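Cleaning tarnished silver chain

Line a glass bowl with foil, shiny side up. Add 700 ml of hot water and 6 teaspoons of baking soda. Lay the chain flat on the foil for two minutes, then rinse and pat dry. Do not use this bath for pearls, opals or plated pieces. Wipe those with a damp cloth only.

Sort and dry small parts on a hard, level surface. 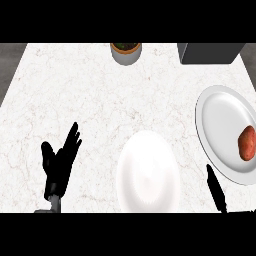
Marble-patterned tabletop with a small potted plant.

Store chains clasped, one per bag.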